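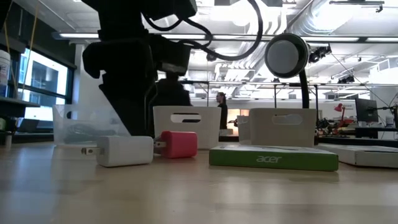

How do you sort a mixed lot of chargers and cables into bins?

Posted by Brândușa Căpraru

I've ended up with the job of sorting out the chargers and leads for our shared workroom. Right now they go into whichever plastic bin is nearest. There are wall chargers with flat two-prong plugs, others with round pins, grey cables, and a fair number of flat product boxes that people keep in case something has to go back. I have one clear bin and a few white ones, all with handle holes, and I can get more if needed.

My first idea was one bin per person, but people borrow from each other and it fell apart by Monday. Should I sort by type, by device, or by what gets used most? And do the boxes stay with the chargers or go somewhere else?

Emanuel Nedelcu

Sort by type. Device sorting sounds good until you have a charger that fits five things.

What I did at our place:

Cables go in the clear bin, coiled, one tie on each. You want to see into that one, as cables are what people hunt for.
Chargers go in a white bin. Flat prongs and round pins get separate bins if you have enough of both, otherwise put a piece of card down the middle.
Boxes don't go in bins at all. They take up all the room and the small chargers slip underneath. Stand them on edge on a shelf like books, with the name facing out.

Before any of that, tip everything out on a big table and line it up. Read the small print on each charger and write the volts and amps on a bit of masking tape. Two chargers can look the same apart from the colour and have different outputs. If you can't read the print and don't know what it came with, take it to electrical recycling.

Label the short side of the bin, below the handle hole. I put mine on the lid first and the lids got swapped within a week.

ostau_517

just get more clear bins, white ones are useless unless you label them

Prerna

Mostly agree with Emanuel, but I'd keep a small bin by the door for the two or three chargers everyone uses. We're in room 301 and people were walking to the back cupboard all day for the same one. Coloured chargers are handy for this - ours is orange and it always comes back.

On the boxes, check the return date on the receipt. If it's passed and there's no warranty slip inside, flatten the box. We kept ours for years and used one of them.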